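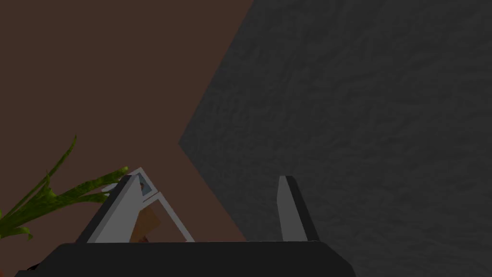 Rendered view of a gripper, from low down.

Home | Guides | Newsletter | Back Issues | Contact

Grornov guide: page references replaced

The study guide to Grornov has been reissued with a new system of references. Readers who own the earlier printing can go on using it for the plot summaries and the character list, which have changed only in small ways. The notes on themes, the glossary and the index have been rekeyed throughout and should not be mixed with the old ones.

The trouble goes back to the text of the novel. Grornov has been sold in two forms. The Oltesthorpe edition puts the whole book in a single volume of 910 pages. The Lahtinen edition, which many schools bought, splits it after the flooding of the lower town and starts the page count again at 1. Our earlier guide cited Oltesthorpe pages only. A student with the Lahtinen text had to convert every reference by hand, and the conversion table in the back of the guide was wrong for most of the second half. It had been made from a proof in which the map took up a page of its own. In the finished book the map shares a page with the list of families, so every later entry in the table points one page too far.

The new guide drops page numbers and cites by chapter and paragraph. A reference such as 7.31 means chapter 7, paragraph 31. The chapter division is the same in both editions. Paragraph division is nearly the same, and the places where the two texts differ are listed in the front matter under Variant Breaks.

The rules for counting paragraphs are as follows.

A new paragraph begins at every indent, including each change of speaker in dialogue.

Letters set inside a chapter are counted with the chapter. The date line and the signature of a letter are not counted.

Verse counts as one paragraph, whatever its length. The ferry song in chapter 4 is therefore a single paragraph, cited as 4.12, and a line number may be added after a slash.

Epigraphs are cited as paragraph 0.

Chapter 11 has a footnote that runs over the page in both editions. It is cited as 11.n.

All 2502 references in the guide have been converted on this basis. Each was checked against the Oltesthorpe text first and then against the Lahtinen. Where a passage quoted in the old guide could not be found at the place given, we searched the chapter for it and corrected the citation. A few quotations had been patched together from sentences that stand some way apart in the novel. These are now given as separate quotations with separate references.

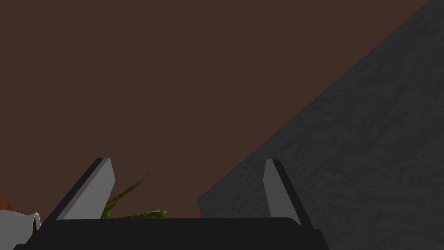 Po-yen Choi writes that the paragraph system is harder to use in class than the guide admits. A teacher can say "page 340" and the room will find it, but paragraph 31 has to be counted out from the start of the chapter, and the dialogue chapters are slow going. Choi would have kept both page numbers side by side and put up with the wider column.

We looked at that layout. Two sets of page numbers after every quotation made the theme notes hard to read, and the Lahtinen numbers need a volume mark as well. What we have done instead is add a finding list. It gives the first words of every tenth paragraph in each chapter, so that a reader looking for 7.31 can start from the entry for 7.30. The finding list is printed after the glossary. Teachers may copy it for classroom use.

Changes to the content

The summaries still follow the order of the novel and not the order of events. The chronology at the back has been redrawn. In the earlier guide it placed the trial before the winter crossing, following a remark by the ferryman in chapter 9. The ferryman is speaking of an earlier trial, as chapter 14 makes plain when the judge refers to both. The old chronology also gave the narrator's age at the crossing as 16. The text supports 18, counting from the christening record in chapter 2.

The section on narration has been rewritten by Horácio Garcia. It now treats the switches into present tense as a feature of the inserted testimony. The earlier version called them slips. Garcia's test is simple: each present-tense passage opens with a place name and closes when a second person speaks. Two passages in the late chapters fail the test, and both are discussed in the new notes.

The entry on the salt motif has been cut by half. Most of what was removed dealt with the author's other books and is being held for the Grivlow guide. The entry on inheritance is longer and takes in the disputed clause in the grandmother's will, which reads differently in our two texts. Oltesthorpe has "to the elder," Lahtinen "to the eldest." There are three grandchildren at that point in the story, so the reading matters. We print both and do not choose between them.

In the character list, the two Marens are now separate entries. The second does not appear until after the flood and had been folded into the first.

The essay topics have been renumbered, and four that could be answered from the summaries alone have been removed.

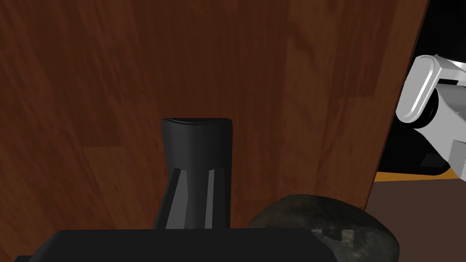

Black bottle-like form and reddish-brown wood, computer rendering.

Corrections still wanted

Variant Breaks was compiled from one copy of each edition. We know that the Oltesthorpe text was reprinted at least once with the type reset in the closing chapters, and we have not seen a copy of that printing. It can be told by the last line of chapter 16, which ends on the word "harbor" at the foot of a page. Anyone who has it is asked to send us the opening words of the paragraphs in chapters 16 and 17, with a note of any that fail to match the finding list. Please give the chapter and paragraph number for every correction, and say which edition you are reading from.

Replies received by noon on Friday can go into the correction sheet for this printing. Later ones will be kept for the next. The Grivlow guide is due in July and will use the same system of references from the start.

Last updated: July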